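We use cookies to keep you logged in and to remember which threads you have read. By continuing to use this forum you accept this. [Accept] [Settings]

Reading time: 6 min

Open day at the Ogilvie building — who else went?

gearloose_364
Got back last night and I'm still buzzing, so I'm starting a thread before I forget everything. For anyone who missed the notice, Ogilvie opened up their robotics floor to the public, first time since they moved, and you had to book a slot because of the distancing rules. They let in 300 people over the whole day in small groups, masks on, tape arrows on the floor. I had the early slot, which I'd recommend to anyone if they do it again. It was quiet enough to ask questions and the staff hadn't lost their voices yet.

Downstairs was the big stuff. Sesex had their palletizing arm going behind the fence, stacking and unstacking the same boxes, and it is FAST. You feel it in the floor. My kid watched that for ages. There was also a Limola floor cleaner doing laps around people's feet (very polite, stops if you so much as look at it).

But the part I want to talk about was upstairs, the hand tool session. If you've only seen robots taught by somebody jogging them around with a pendant, this is a completely different way in. You hold the gripper yourself! You squeeze, the fingers close, the camera on it records the whole thing from the gripper's side, and later on a robot arm gets trained from what you did. No arm in the room at all for that part. They had ordinary household things to practice on, the kind of stuff you handle half asleep every morning.

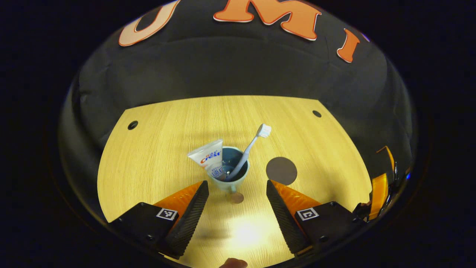 The first thing I noticed was how much I wanted to cheat with my wrist. With my own hand I'd just pinch a toothbrush anywhere and sort it out on the way. With two flat fingers you have to decide where you're going before you get there, and come in from the right side, and then hold still for a moment before you lift. Tineke Nijs was running our table and she kept saying "slower, and then slower than that." She was great. She let everyone have as many goes as the slot allowed and never once took the thing out of anybody's hands.

Anyway, who else was there? Did anyone get into the afternoon talk? I had to leave.

mossy_bench
I was there! Probably in the group after yours, we got held on the stairs for a bit. Agree on the hand tool, best thing in the building. I've been doing pendant programming for years and I was grinning like an idiot.

One thing I'd add is the view. They had the footage up on a monitor and it's a fisheye, so everything bends, and the fingers are always there at the bottom. Took me a while to stop finding it weird. After that I started to get why they do it that way: the robot ends up with the same view you had when you recorded it, so there's less to translate.

pallet_jack_531
Going to be the grump here. It was a nice day out, no complaints about the hosts, but I think people are getting carried away. Picking up a toothbrush is a demo. I run a packing line. I need something that does the same pick on the night shift as it did at lunch, and when I asked what the success rate was, I got a long answer without a number in it. The Sesex cell downstairs had its cycle time on a sign on the fence. That's what I want to see.

gearloose_364
@pallet_jack_531 fair, and I did wonder the same. But they're different jobs, aren't they? The Sesex arm knows where every box is. Move one a hand's width over and it's stuck. Upstairs they shift the things around on purpose between recordings so the robot doesn't learn one exact spot. I'd be more worried if they HAD quoted me some perfect number.

pallet_jack_531
I'd have been happy with an imperfect one. "Seven out of ten on things it hasn't seen" would have impressed me. And a modern palletizer with vision is not stuck if you move a box, by the way. That hasn't been true for a long time.

gearloose_364
OK, I stand corrected on the palletizer. I was repeating what the guy next to me at the fence said, should have known better.

Gredarine_fan
Did either of you stay for the talk? I did. It was the Gredarine people, and they went into how many recordings they have so far. They put 2353 up on the slide, and that's all tabletop work, different people, different rooms. The speaker was pretty open that a good chunk get thrown out. Hand moves too quickly, tracking gets lost, someone's thumb in front of the lens. I liked that they showed the bad ones. There was one clip where the person plainly forgot what they were meant to be doing and just waved the gripper around, got a big laugh.

@pallet_jack_531 somebody asked your question, and the answer was that they'll publish figures in November. So we'll see.

pallet_jack_531
That's more than I got. I'll look for it.

solder_and_tea
Question from someone who couldn't get a slot (booking page fell over on me, then it was full): how heavy is the hand-held thing? I have bad wrists and I'm curious if I could do this for more than five minutes. There's talk of them running evening sessions where people come in and record.

mossy_bench
Heavier than it looks, but not bad. The weight sits forward, so your forearm does more than you'd expect. I had it for around ten minutes and felt it a little driving home. If your wrists are bad I'd ask for a chair, some of our group sat down and their recordings were smoother than mine anyway! Resting your elbow on the table helps with the shaking too, though Tineke told me to keep it off so I could reach properly, so ask first.

solder_and_tea
Thanks, that's really useful. I'll ask about a chair.

tall_order
Slightly different view from me. I took two of my apprentices and they liked the upstairs session a lot, but I came away thinking the tool itself could be friendlier for lefties. One of mine is left-handed and she managed fine, but she had to think about where her other hand went. Small thing. She also asked the best question of the day, which was what happens with anything floppy. Answer: they're working on it, cloths are hard, come back next year.

The other one only wants to talk about the floor cleaner. He followed it for two whole laps. I think he'd have taken it home.

gearloose_364
Ha, my kid named it. I won't repeat the name here.

I didn't think about the left-handed thing at all, good catch. There was a feedback form by the exit, did she fill one in? I wrote way too much on mine. Mostly I asked for longer slots upstairs and a bench where you can see a trained arm doing the same task you've just recorded. That was the one piece I missed. You do your careful little pick, you hand the gripper over, and then you go downstairs again. I'd have loved to watch an arm try it.

Gredarine_fan
They had that planned, apparently — the arm was meant to be set up in the side room, but they couldn't fit people in there with the spacing. Speaker said it'll be first on the list for the next one.

tall_order
She did fill in the form, yes. Both sides.

pallet_jack_531
If there's an arm running next time, I'm in. I'll even try the gripper. I skipped it, there was a line and I wanted another look at the Sesex cell.

mossy_bench
You skipped it?! All this and you never had a go!

pallet_jack_531
I can read a conveyor from across a hall, I thought I could read that too. Fine. Next time.

gearloose_364
I'm holding you to that. I've written to Ogilvie to ask if they'd do a booking just for forum members, eight or ten of us. I'll post here when they answer. @solder_and_tea you're first on my list, with a chair.

solder_and_tea
You're a star. Count me in for any evening.

Thread started October 2020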